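How Do You Shop for a Robot?

Have you ever saved up for a bike? You look at the price, you count your money, and then you remember the helmet. And the lock. And the pump! Buying a robot arm works the same way, only the list is a lot longer.

At the Perholm workshop in Vollville, planning starts with a pencil and one big question: what job do we want done? An arm that helps in a kitchen doesn't need to lift a car. It needs to be gentle, and it needs to reach across a table. Once you know the job, you can pick an arm that is big enough and strong enough, and you won't pay for muscles you never use.

Next comes the list. The arm goes at the top, and everybody remembers that one. Then come the things the arm can't work without. It needs a hand, called a gripper. It needs cables, a computer and a screen, and a strong table to work at. It even needs kitchen things to practice with – a cutting board, cups, bowls, a play knife. Those are the cheapest things on the whole list, and the most fun to shop for!

Two arms cost more than one, of course. But think about making lemonade with one hand tied behind your back! Some jobs really do go better with a partner, so planners have to decide early. A second arm means a second gripper, more cables and a longer table.

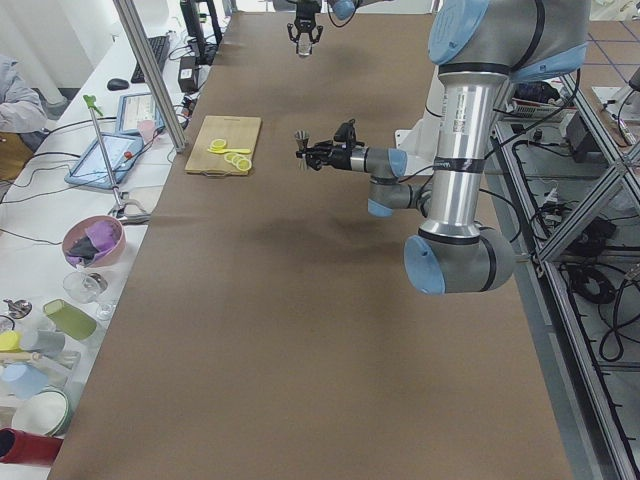 Let's Do the Math

Our planners made a small budget just for the extras. Here is how it went:

Table and covering: $404
Three sets of cables: $80 each, so $240
Practice kitchen things: $80
Screen, stands and shelves: $1,550

Add those up and you get $2,274. And that's before anyone has paid for an arm! Try it on paper and see if you get the same answer.

Smart planners also leave some money alone. Cables wear out and cups get dropped. If you spend every penny on the first day, one broken part can stop the whole project.

Time Costs Something Too

Big orders can take weeks to arrive. If you want your robot ready in May, you may have to order it while there is still snow on the ground. Then somebody has to bolt it down, plug it in and teach it what to do – so put those days on your calendar as well.

Now you try! Pick a chore you'd love a robot to do. Write down everything it would need, even the little stuff, and show your list to a grown-up. Ask them what you forgot.

Comments

Pastham Room 3: We planned a robot to feed our hamster. We forgot the table!

Manikandan Kaimal: My daughter got $2,274 on her first try and then checked my adding. Thank you for this one.

lemonfan: can it do dishes

Contact us | © Gounder Kids' Pages | Back to top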